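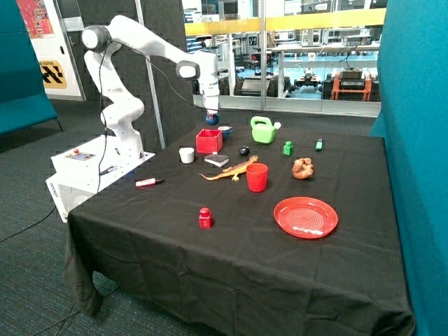

What Your Money Costs When You Send It Abroad

Uzma Niazi sends money to her mother in October every year, in time for the winter fuel bill, and smaller amounts whenever a cousin gets married. For a long time she did it through her bank. The bank charged a flat fee for the wire, she paid it, and she assumed that was the price.

Then a relative asked why less had arrived than she had said was coming. Niazi went back through her statements with a calculator and compared the rate she had been given with the mid-market rate for the same dates. Over the years she had kept records for, the gap between the two came to $1,154. The wire fees were on top of that.

"I had been looking at the wrong number," she says. "The fee was printed in bold. The rate was in small type near the bottom."

The mid-market rate is the midpoint between what buyers are offering for a currency and what sellers are asking. It is the figure you see on most converter sites and on the evening news. Almost no retail customer gets it. Banks, airport counters and transfer services add a margin, and the size of that margin is where most of the cost sits.

A simple way to check is to ignore the fee and the rate and ask one question: if I hand over $300 today, how much will the other person receive? Put the same question to each provider on the same afternoon. Convert the answers back to dollars at the mid-market rate, and the difference from $300 is what you are paying.

Niazi did this with her bank, a storefront agent in Plutgate and an online service called Kastier. The agent advertised no fee at all. Its recipient would have ended up with the equivalent of $93 for every hundred sent, before any charge at the other end. The bank did a little better on larger sums and much worse on small ones, where the flat fee took a bigger bite. Kastier showed its fee and its margin on the same screen, and for her usual amount it came out ahead.

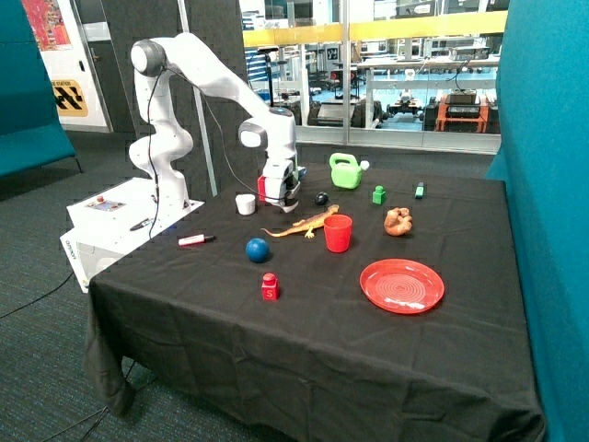

The ranking changes with the amount, though. A flat fee matters a great deal when you are sending $200 and very little when you are paying a year of tuition. A percentage margin works the other way. Someone who sends both kinds of payment may want two accounts, and may have to put up with two sets of identity checks.

Speed has a price as well. Most services offer a slower transfer funded from a checking account and a faster one funded by card. The card option can cost more, and some card issuers treat it as a cash advance, with interest from the first day. That charge shows up on the card statement and not on the transfer receipt, so it is easy to miss.

Cash pickup is another case. It usually carries a wider margin than a deposit to a bank account, but for a recipient who lives a long bus ride from a branch it can still be the better choice. Niazi's mother lives outside Plumitgate and prefers cash. Her cousins use Chien, a mobile wallet that accepts transfers from abroad, and have offered to set it up for her. So far she has said no.

Timing is the part people ask about most and the part they can do least about. Rates move all day, and with markets as jumpy as they have been this month, they are moving more than usual. As of 11 March 2020, Niazi was holding off on one payment that could wait and had sent another that could not. Some services let you set a target rate and will email you when it is reached. A few let you lock in a rate for a day or two while your funds clear – read the terms, as the lock may lapse if the money arrives late.

Before sending to a new provider, look up whether it is licensed in your state. Send a small amount first. Check that the name on the transfer matches the recipient's ID letter for letter, including middle names, and keep the receipt until the money has been collected. If a transfer goes wrong, the receipt will have the reference number and the deadline for reporting an error.

Niazi now keeps a spreadsheet with four columns: date, dollars sent, amount received and the mid-market rate that day. She fills it in after each transfer, usually while she is on the phone with her mother.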